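Visit report: Midus robot handling workshop, Tuvville
Report date: 2026-10-27

The purpose of the visit was to see how Midus applies its own rules for two-armed robot work at a table, and to decide which of them should be taken into the Simard code of practice before the next revision in December. Provow, which supplies the training course for operators, also attended.

Visitors were received at the side entrance and given the site rules on a single sheet of 14 points. The sheet was clear, although the rule on loose hair and lanyards was on the reverse and could easily be missed. Eye protection was not required behind the yellow line.

Midus divides each shift into blocks of 32 minutes. At the start of a block the operator checks the stop button, the joint covers and the grippers, and signs the log. Cables are checked at the same time, with attention to any that hang near an elbow or wrist joint. We looked at the log for the previous nine shifts. The entries were complete, but on two pages the signature could not be read. Midus has agreed to print names beside signatures.

The handling rules are short. Light objects such as paper bags are approached with the fingers closed and at reduced speed. Both arms may share the table, but only one may enter the middle area unless the task sheet allows otherwise. Items waiting their turn are kept to the back. 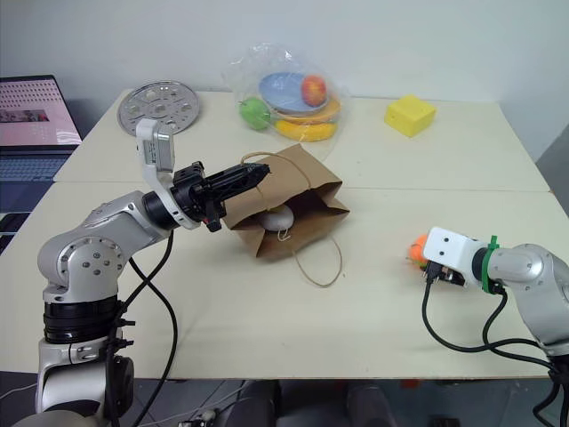
When may a person reach onto the table during a task?

Only after both arms have been stopped and the operator has said so aloud. A pause in the program does not count as a stop under the Midus rules.

The written rule on this point is firmer than the present Simard wording, and we recommend adopting it in full. Provow asked that the spoken call be kept to one agreed word, and a proposal will be circulated.

Points carried forward:
Rule 4, on the storage of spare gripper fingers, to be redrafted by Midus.
Copy of the log page to be sent to Simard.
Car parking at Tuvville to be booked in advance for the return visit.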